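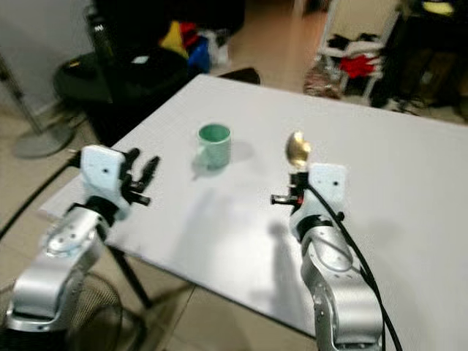 The right arm with a gold-colored spoon, and a green mug waiting on the table at Grikomon's workshop.

Two Robot Arms Join the Kitchen Crew at Wellis

By the Anness Courier business desk
May 24, 2023

ANNESS - The breakfast crew at Wellis, the big staff cafeteria on Ochoa Road, will soon have company. A pair of robot arms is learning the fiddly parts of setting out coffee service, and the people who do that job now are the ones telling it what to practice.

The arms are being trained by Grikomon, a small automation shop a short drive from the cafeteria. Its team works at a plain white table with the kind of things Wellis puts out every morning: mugs, spoons, saucers, sugar bowls. One arm has a gripper with long jointed fingers and the other has a more compact one, so the team can find out which hand suits which item. Spoons are harder than they look! They are thin and shiny, and they like to turn in the grip, so holding one upright over a mug takes a surprising amount of practice.

Wellis served 2,743 hot drinks in one week in April, and every one of them went out with a mug and a spoon that somebody had to set down. The morning crew has been asking for help with exactly that stretch of the day for a long time. Several of them have sore wrists by the end of the early shift, and the counter gets so busy before eight that the person setting trays rarely looks up.

So what changes? The plan is to start with one counter and two shifts a week. The arms will stand behind a low barrier and set out mugs and spoons, and the crew member who used to do it will move to the front to take orders, help people with allergies find what they can eat, and keep an eye on the arms. Wellis says no one's hours are being cut during the trial, and it has put that in writing for the staff. The question of what happens after the trial is still open, and workers have asked for a meeting on it before any second counter is added.

Everyone on the morning crew gets roughly 30 minutes of training on stopping the arms, clearing a dropped item and starting them up again. The crew has already had a say in the setup. They asked for mug handles to face the customer's side of the tray, they asked for a slower pace when the counter is crowded, and they wanted a stop button they could hit with an elbow - hands are usually full at that hour. Grikomon has agreed to all of it.

It's a lovely thing to see a kitchen crew get to shape a machine before it shows up at work, and other workplaces in town could borrow the idea. A start date will be posted at the cafeteria entrance once the barrier has been fitted and inspected.

Comments

earlybird_anness: I worked that counter for years and my wrists still remember it. Good for them. Please keep a real person up front though.

tworefills: Can it do decaf without rolling its eyes at me

M. on Ochoa: Glad the no-cuts promise is in writing, but a trial ends sometime. Will you report on the staff meeting?

papercup: The elbow button is a great idea. We need one on the dish machine where I work!

Contact the newsroom | Copyright Anness Courier | Back to top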